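Faulkner Wide-Margin Study Bible: review

Reviewed by Rhys Grimshaw, August 10, 2022

The Faulkner is a single-column study Bible with a ruled outer margin for notes. I used it through July for daily reading and for preparing a weekly group on Ruth. The copy tested was the hardback, bought at full price.

Binding and paper

It has 1,344 pages, sewn in sections. It lies flat from Genesis 12 onwards; before that the left side needs a hand on it. The paper is thin but fairly opaque. Pencil and ballpoint caused no trouble. A gel pen showed through on both Psalms pages where I tried it, and fountain pen ink spread along the fibres. There are two ribbon markers, both slightly too short to get hold of easily at the bottom of the page.

Notes and cross-references

Notes sit at the foot of the page and are keyed by verse, with no symbols in the text itself. They are mostly about language and custom. The note on the sandal in Ruth 4 gives the main readings and leaves the choice open. Kings and Chronicles are well covered. The minor prophets are thin, and Obadiah gets four lines. Cross-references run down the inner margin in very small type, and I needed a lamp for them in the evening.
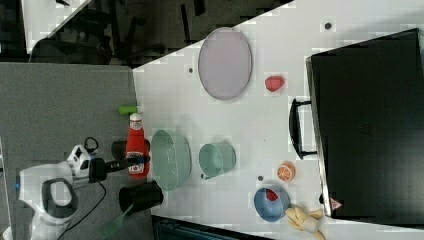
Maps and index

The 12 maps are at the back, printed on the same paper as the text, so fine detail is lost. Paul's journeys share one map and the routes are hard to tell apart. The index has over 400 entries and was accurate wherever I checked it, apart from "covenant", where one reference is a chapter out.

Compared with the Waltusum

The Waltusum has better maps and larger type, but its margin is half the width and its notes are more devotional. For sermon or group preparation I would take the Faulkner. For reading aloud, the Waltusum.

Rating: 4 out of 5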